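Kultmont Print Workshop
Notebook - hand stamping, Room 2
Tuesday, afternoon session
Entry by A. Ruawai. Copy to F. Hubmann and E. Nistor.

Purpose of the session: to settle a method for marking the paper strips that go out with the Akande order. The order calls for one small round mark per strip, repeated, in a single colour. Purple was agreed last month and is not under review. Paper is the white stock from Lendden, cut on the guillotine by Ecaterina Nistor before lunch and left under the board to flatten. Job number 1603 applies to all materials drawn today.

The ink was applied at the start of the session and the stamps were cleaned with a lint-free cloth before first use. The window was kept closed. Earlier trials were made on the grey felt mat, which gave too much under the hand and left a halo outside the ring. The mat has been withdrawn and we are now working directly on the table top. 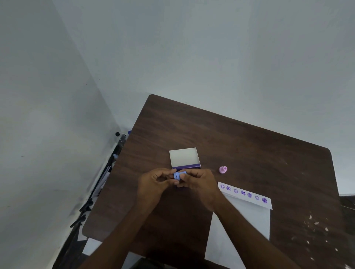

Evenness of inking remains the principal difficulty. Ileana Sârbu's instruction sheet asks for one press on the pad to each impression, with no rocking and no second press on the paper. I followed this at the outset and then varied it in order to learn how much the result would move. The strip to the right of the box shows the range well enough: the first two rings at the left end are fairly crisp and the design inside them can be made out, the third is lighter and more open, the fourth and fifth are dense, and the sixth is pale again. The spacing is even, and I would not alter it. The row is to be kept as a reference for density, with the first two taken as the standard.

The pink stamp, with its wide base and knob handle, is comfortable over a long run and I have no complaint about it. The light blue one is ridged along the body and wants a firmer grip. Flurina has asked whether the ridges tire the fingers. I did not find so this afternoon, but a full run is 1000 impressions and I would like a second opinion before we commit to it.

Some further points for whoever takes the next session:

Test on an offcut first. Do not test on the cut strips, which are now few.

Lay the strip at a slight angle to the body if that suits the wrist. It makes no difference to the mark.

Cover the pad when leaving the room. It was found open on two mornings in November and had to be re-inked both times - the second time with the wrong bottle.

Drying time has not been established. One offcut from the morning was still marking the thumb when I checked it before the tea break. The strips should not be stacked until Ecaterina Husar has completed her rub test, and the interleaving tissue from Jolska has not yet arrived.

Outstanding: second opinion on the blue stamp (Flurina); rub test (E. Husar); further strips to be cut, same width (E. Nistor). I have asked Ileana to amend her sheet so that it states how long the stamp is to be held on the pad. At present it says "briefly", and three of us have read that in three different ways.

A.R.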